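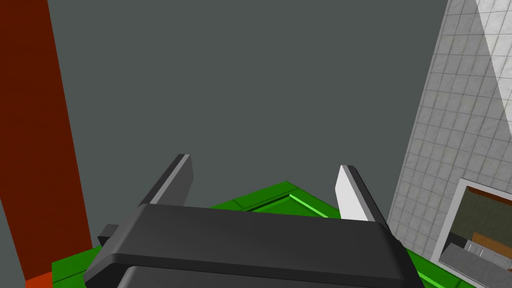

Home Forums Fixtures Members Log in
Search this forum Enter keywords

Ground move to Bratu: supporters' views

Grurnel_Terrace
The club has confirmed that Grurnel will play its home matches at Bratu from February. Members are invited to state their views below. The last home attendance was 2,087.

NorthStandRegular
I wish to record my objection. Bratu has 200 covered seats and one turnstile block. The club has not explained how older supporters are to be accommodated in wet weather.

bellow_exile
I must disagree with the previous member. Bellow shared a ground for 2 seasons and its average gate rose to 2,429. The pitch at Bratu also drains far better than ours.

NorthStandRegular
Bellow moved a short walk down the road. Our supporters would need two buses – and the second does not run after evening matches.

Niltine_Away
As a visiting supporter, I found the Bratu stewards courteous and the sight lines poor behind the east goal.

Grurnel_Terrace
The point about evening buses has been passed to the club secretary. Season ticket holders may request a refund in writing until the first match at Bratu.

Related topics
Bellow v Niltine: postponed
Season ticket refunds
Reserve team fixtures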